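The repair evenings at Perkholm library are back for February, and they have already had their best turnout yet! Almost 158 people came through the door on opening night, carrying toasters, lamps, radios and a good many tired old computers.

Ottar Ekström, who started the evenings with 13 regulars and a borrowed kettle, was beaming. "People stay for hours," he said. "Someone came in with a hairdryer and went home having learned to solder - I love that." 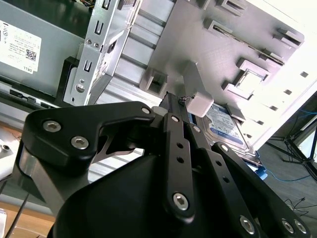
Do you need to book a place? Just turn up from 6 pm, though anything too heavy to carry up the stairs should be mentioned to the front desk first.

There is more good news too. Hastora, the hardware shop on Castillo Street, has given 1000 kronor towards spare fuses, plugs and screws, so small parts will be free all month. Sewing repairs are also joining in, with five machines set up in the reading room - bring your ripped coats and those jeans you can't bear to part with! Doors close at 9 pm.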